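### 4.2 What happens to the game after a drinks break

We now get to the part of the study we were most excited to write up. Section 4.1 showed that the breaks themselves ran longer than the rules allow. Here we look at the minutes that follow: does a team that was on top before the break stay on top after it?

Coaches have strong views on this, and they don't agree. In our preseason survey, several coaches in the Pladard league told us that a break "kills" the side with momentum, while others use it as a free time-out and look forward to it. Both views are easy to believe from the touchline. Until now there has been very little amateur data to test them with, so it was a real pleasure to have two full seasons of match logs from the same 16 clubs, kept in the same format and by the same small group of scorers.

The logs cover 731 drinks breaks in league and Votau Cup matches. For each break we took the five minutes of play before the whistle and the five minutes after the restart. We left out any break that fell within five minutes of a goal or a sending-off, and any break during which either side made a substitution. This cost us a good part of the sample, but it gave us a much cleaner comparison. Each window was scored with the Hamard index (Section 3.3), which gives one point for an entry into the final third, two for an entry into the box and three for a shot. A team counts as "on top" when it holds at least two-thirds of the points in the window.

As a baseline we needed stretches of play with no break in the middle. We drew 1433 uninterrupted ten-minute stretches from the same matches, matched to the breaks by half, score difference and home or away side, and split each one down the middle. The same rules on goals, cards and substitutions were applied. Confidence intervals come from 1000 bootstrap samples, drawn by match so that two breaks in one game are never treated as if they had nothing to do with each other.

The first result is a lovely one. Teams on top before a drinks break were less likely to be on top afterward than teams in the matched stretches, and the interval for the difference stays clear of zero. Some drop is expected in both groups - a team playing far above its usual level tends to slide back toward it - and that is exactly why the matched stretches matter so much. The drop after a break goes beyond that.

The second result surprised us. The effect sits almost entirely in the first two minutes after the restart. From the third minute on, the two groups can't be told apart. Whatever a break does to the flow of a game, it seems to do it quickly, and then the better side finds its feet again. A coach who worries about losing control for the rest of the half probably has less to fear than it feels like at the time.

We also checked whether the type of restart made a difference. Under the Pladard rules, play resumes with whatever restart was due when the referee stopped the game, and most of these were throw-ins. Goal kicks gave the defending side a slightly calmer start, as one would hope, but removing them left the main result in place. So did removing cup matches, where the gap in level between the two sides is often wider. A separate run with the Xia weighting, which counts shots more heavily, gave a smaller effect with the same sign.

Two limits should be kept in mind. Referees choose the moment of the break, and some may wait for a quiet spell, so breaks are not placed at random. The logs also say nothing about what was said in the huddle. We would dearly love to know! A follow-up with sound recordings at the bench is possible in this league, and two clubs have already said they would take part.
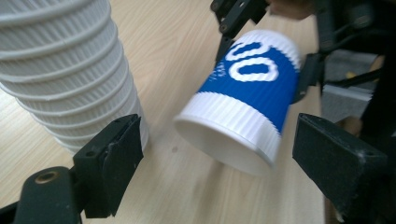
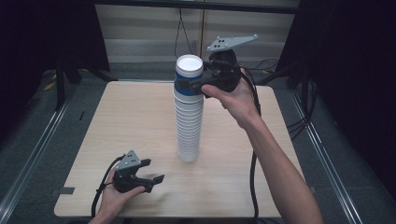
**Figure 4.** Paper cups nested in a tall stack on a table, in two views.

The full results by minute, with and without cup matches, are given in Table 6. Section 4.3 repeats the analysis for injury stoppages of similar length, where the players mostly stay on the field and the coaches have less chance to step in.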